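Planning the kit budget, part 2: the boring things first

April 2022

So the money has come through! Not a fortune, but enough that I've spent most of my evenings this month with a spreadsheet open and a cup of tea going cold next to it, and I have enjoyed every minute. I promised after the December post that I'd write up how we're choosing what to buy for the hand-held gripper work at Stininthorpe, so this is me keeping that promise, a bit later than planned.

Quick recap for anyone new. We record people doing small assembly and sorting jobs with a pair of grippers held in the hands, and the recordings are used to teach arms to do the same jobs. The arms themselves are on a separate budget (thank goodness), so what I'm planning is everything on the human side: grippers, tables, stands, rails, cables, bins, and all the odds and ends that people pick up and put down all day.

My first draft of the budget was rubbish. I'd put nearly everything into grippers, because grippers are exciting, and left a sad little line at the bottom that said "misc". Then I went back through our old receipts and added up what misc had cost us last time. It was a lot! Cable ties, tape, replacement fingers, a second set of replacement fingers, power strips, screws by the bag. None of it cost much on its own, which is exactly how it slipped past me.

The second draft starts from the table and works outwards. I stood at one of our stations with a notepad and wrote down each thing I could touch, then each thing I could trip over, then what would stop the work if it broke that morning. I'd really recommend doing it this way round. You end up with a list that looks like your room and not like a supplier's catalogue.

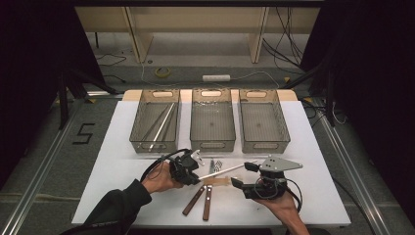 The grippers are still the biggest line, of course. We need 5 stations' worth, two grippers each, and I'm adding 2 spares on top. I went back and forth on the spares for ages. They look like a luxury on paper, but a station with one working gripper is no use for any two-handed job, and two-handed jobs are nearly all we do now. The Irnelier ones are my favourite of the pairs I've tried. They're light, the trigger is kind to your fingers after a long session, and you can swap the fingers without taking half the body apart. The Trorell pair has a better grip on thin things, I think, and I could happily have gone with those too, but the cable comes out at an angle that kept nudging my wrist. Small complaint, but not if you're holding the thing until teatime.

Which brings me to cables. I have become a person with opinions about cables. Coiled or straight, how long, where they leave the gripper, what they do when you reach across yourself. I'm budgeting for a full spare set for each station, and a few extra long ones for when we shuffle the room about. They wear out before anything else does, and they always go at the connector.

Tables next. I looked at some lovely height-adjustable ones and got quite carried away, then remembered that the recordings want a surface that stays put. Plain tables with plain tops, all the same size, and a strip of wood along the back so things don't roll off. The rails and stands are coming from Kovačević, who will cut aluminium to length and sell you the brackets in the same order. I measured the room three times before sending the lengths over and I'm still slightly nervous about it.

Then the props, and I do love this part. Bins, rods, planks, hand tools, bolts in different sizes. My rule is to buy things you could find in a real workshop, and to buy them in more than one finish. A shiny rod and a dull one are quite different problems for a camera, and it costs next to nothing to have both. See-through bins are the same sort of thing — cheap, stackable, and properly awkward in the best way. I've put in for 1000 assorted screws and bolts, which sounded mad until I remembered how many we swept up last year.

I'm also setting aside 1000 pounds that isn't for anything. It has its own line and everything. On the last round we found out halfway through that we needed better lighting and had to pinch the money from the cable budget, and then, naturally, the cables went. If it's still there at the end I already know I'll spend it on storage, as our shelves are a disgrace.

A few things I haven't settled. Should floor tape and station numbers count as equipment or consumables? (Our form wants one or the other.) Is it worth paying for carpet tiles to be replaced under the stands, or do we live with the dents? And does anyone have a nice way of storing grippers overnight that doesn't tangle everything? I've seen pegboards and I've seen padded drawers, and I'm leaning towards pegboard so you can tell at a glance if one's missing.

If you've kitted out a room like this, please do leave a comment and tell me what you forgot the first time. The order for the rails has already gone in. The grippers go next, as soon as I've had one more go with the Trorell pair and a bit of tape on that cable.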